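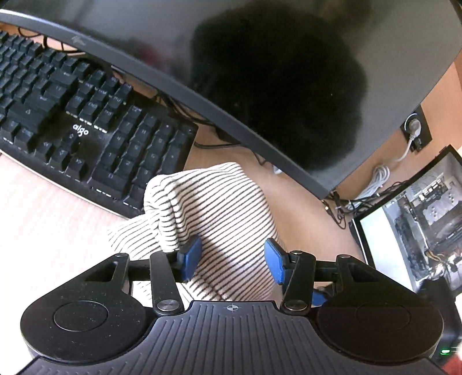
Photo: Isla Gunn

In praise of the cloth that lives on the desk

My grandmother dusted on Fridays, top of the house to the bottom, and the cloth she used came out of a drawer in the scullery and went straight back in when she had finished. I have always admired this and have never once managed it. My own cloth lives on the desk. It sits in a heap somewhere near the keyboard, and it has sat there, or one very like it has, for as long as I have worked at a computer for my living. I want to put in a good word for that arrangement, because I have been told off for it more than once, and I think the people doing the telling off are mistaken.

We have got into the habit of judging a desk by how little is on it. You will have seen the sort of thing I mean, the pale wooden top, the big screen, one plant, and a mug that has plainly never had tea in it. I like looking at those desks as much as anyone does, and I once spent a whole wet weekend in April trying to have one. I bought a tray for the pens from a firm called Endberg, and a box with a lid for the cables, and I put the cloth in a cupboard in the hall with the shoe polish. By the middle of the week the desk was bare and handsome and quite remarkably dirty.

It is only a matter of distance, I think. Dust on a screen is a small annoyance, and a small annoyance will move your arm eighteen inches but it won't get you out of your chair. If the cloth is in the hall you look at the smear across the corner of the monitor, you think "I must see to that", and you go on thinking it until Christmas. If the cloth is by your right hand you have wiped the smear off before the thought is properly finished. I do most of my cleaning while I am waiting for something to load, or while somebody on the telephone is looking for their reference number, and I couldn't tell you afterwards that I had done any.

And a computer does gather the stuff so. Anyone with a case you can see into will know this already. I was very taken with the idea of seeing the works when I chose mine, and for the first month I was forever peering in. What I hadn't reckoned with was that I should also be able to see the fluff. A plain shut metal box keeps its secrets, but one that shows you its insides asks to be looked after, rather as glass-fronted kitchen cupboards do, where you find yourself turning all the cup handles the same way. (Do please switch off and unplug before you go near the inside, and leave the cloth out of it altogether. A soft brush or a puff of air is the thing for in there. The cloth is for the outside, the screen and the desk.)

Keyboards are another matter again, and the old-fashioned clacking sort are the worst, bless them, with all those tall keys and the valleys in between. I love mine dearly and would not swap it for one of the flat ones, but it could feed a family of mice. Mine is a Coman, bought second-hand, and when I first turned it over above a newspaper I found enough crumbs to bread a small fish. A cloth pulled tight over one finger and run along between the rows will get up a surprising amount. You need a thin cloth for this, and it needs to be one you don't mind treating badly.

Which brings me to the question of what sort of cloth, and here I'm afraid I have opinions. There is a set sold by Ikik, made for screens, five to the packet, and there is nothing wrong with them except that I have never been able to feel any affection for them. They catch on the dry skin of my fingers, and I lose them. What I like is a bit of ordinary striped cotton, off-white with a thin dark line in it, the kind of thing that might have begun as a tea towel or a pillowcase or the back of somebody's summer shirt. It should have been washed so often that all the stiffness has gone out of it. New cotton only pushes dust about, and it leaves its own lint behind as a sort of calling card. Old cotton picks things up. It is also, to my eye, a good deal nicer to look at, and since I look at it for eight hours a day I feel I am allowed to mind.

Stripes in particular are kind to a heap. A plain cloth dropped on a desk looks like something you forgot to put away. A striped one bends its lines into the folds, so that there are little curves here and slanting runs there, and it looks very nearly arranged. I don't suppose anyone who designed a stripe ever had this in mind, but I have grown fond of it, and on slow afternoons I have been known to pick the thing up and drop it again to see what it does.

I should be fair to the other side. A friend of mine, a tidier woman than I shall ever be, holds that a cloth left in a bunch only keeps the dust it has collected and hands it back to you later. She folds hers in quarters and uses a fresh face each time, and it goes in the wash every week. She is right about the wash. Mine goes in with the towels on a Saturday, with no fabric softener, which leaves a film on glass that you will spend the rest of the day chasing. On the folding we have agreed to differ. I did try it for a fortnight, and found that a folded cloth looked so settled that I didn't like to disturb it, and by the end it had become an ornament with a coaster's duties.

What I would ask is that we stop counting the cloth as part of the mess. We don't call the kettle clutter, or the broom behind the kitchen door. I had a letter from a reader the last time I touched on this subject, who told me she had bought a Sosik desk tidy with a slot in it for everything she owned, and that there was no slot for a duster. She wanted to know where hers ought to go. I wrote back that she should put it wherever her hand fell when she wasn't thinking, and that if this turned out to be on top of the desk tidy, then so be it.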